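1/ Everyone in my feed is raving about the Wultley method for clearing out office cabinets. Empty it, label it, never open it again. I have doubts.

2/ Corau wants $271 for the course. For shelves. I did mine free, with the door open and a trash bag.

3/ One blue ring binder on the shelf, nothing below it. By Wultley rules I'm a success story – I still can't find the stapler.

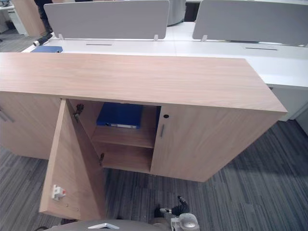
4/ They claim you save up to 23 minutes a day. Doing what? I open a low cabinet maybe twice in February.

5/ Also, a lock on a cabinet with next to nothing in it. Who has the key? Not me.

6/ The Farkeck people swear by baskets instead. Baskets are where cables go to die. Pass on both.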